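Count the kitchens, not the hours

People who run robot learning projects like to give the size of their data in hours. I have done it myself. When we wrote up the first round of Pavis, our kitchen project, the opening line gave the hours and the number of demonstrations, and the number of kitchens came four paragraphs later. I now think we had it backward, and that most groups still do.

Our first round had 261 demonstrations in 3 simulated kitchens. Each one was driven by a person with a hand controller, and each showed the arm picking something up from a counter and putting it somewhere else. The policy we trained on them did well in those kitchens. Then we gave it a new counter at a different height, with a different wall behind it, and it reached for the places where things used to be.

The second round, which we called Tulis, had fewer demonstrations per kitchen and 9 kitchens. We changed the stone, the cabinets, the windows and whatever was lying around. Small things turned out to matter more than I would have guessed. A bag of snacks lying at an angle is a hard object for a policy that has only seen boxes standing up straight. An item that disappears behind the fingers just before the grasp is hard for any policy, and people collecting data tend to avoid it by choosing a nicer approach.
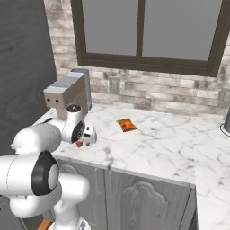 Simulated kitchen with marble counters. The small red-orange object is partly hidden by the gripper's fingers.

I would keep those awkward approaches. An operator who is told to make clean demonstrations will make clean demonstrations, and the model will learn from a world where every object is in full view. On Tulis we stopped throwing out attempts that had a pause or a second try in them, as long as the task got done. The operators were happier too – they no longer had to start over for every wobble.

The usual answer is that simulation makes all this cheap, so just generate more. It does make copies cheap. You can shift a bag by an inch and recolor a cabinet all night long. But someone still has to decide what belongs on a counter and how messy it gets, and a generator with 8 objects in its list will give you those same objects forever. I have seen large sets that were one kitchen wearing different paint.

There is a fair case against me. Building a new kitchen takes us days, and a new demonstration takes a minute. A small group with a deadline will spend its time where the numbers go up fastest. I understand that, and I would still ask them to put the number of kitchens in the first line of the write-up, before the hours, so the rest of us know what we are downloading.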